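## 4. Setting up the Golob dehumidifier

Read section 3 (Choosing a location) first. The unit should have stood upright for at least 8 hours after delivery. If it was laid on its side in transit, leave it upright overnight.

### 4.1 Fitting the drain hose

You can run the Golob from its internal tank or with a hose to a floor drain. If you plan to use the tank only, go to 4.2.

1. Switch the unit off and unplug it.
2. Pull the tank straight out by its recessed handle.
3. Remove the rubber plug from the drain outlet at the back. Keep the plug – you will need it if you go back to tank operation.
4. Push the hose onto the outlet until it covers both ridges, then tighten the clip by hand.
5. Lead the hose down to the drain. It must fall all the way, with no loops or raised sections.
6. Put the tank back. The unit will not start without it, even when the hose is connected.

**Note:** The supplied hose is 14 feet long. Do not join two hoses together. If the drain is farther away, order the Drinow pump kit, part 236.

**Caution:** Do not lead the hose into a sink that is used for washing dishes.

### 4.2 Emptying the tank

When the tank is full, the red light comes on and the fan stops after a short delay.

1. Wait for the fan to stop.
2. Slide the tank out slowly, with one hand under the base.
3. Pour the water away. It is not suitable for drinking, for steam irons or for fish tanks.
4. Check that the float moves freely.
5. Wipe the rim and slide the tank back until it clicks. 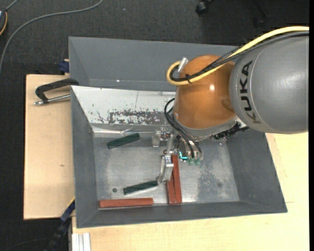

### 4.3 First run

1. Close the doors and windows of the room.
2. Plug the unit directly into a grounded wall outlet. Do not use an extension cord.
3. Press POWER. The display shows the present humidity.
4. Press SET until the display shows 50.
5. Let the unit run for a full day before changing the setting.

The humidity reading may rise during the first hour. Damp walls and stored cardboard give off moisture as the air dries, and a basement can take a week or more to settle. The tank will fill quickly in that time, so check it morning and evening.

**Note:** Below 60 °F the unit stops at intervals to defrost. The fan keeps turning and the display shows dF. Leave it plugged in.

### 4.4 Resetting the filter timer

The filter light comes on after 1,245 hours of fan time. Wash the filter in lukewarm water, let it dry completely and refit it with the tab facing you. Then hold SET and POWER together until the light goes out.

If the light comes back within a day, see section 7.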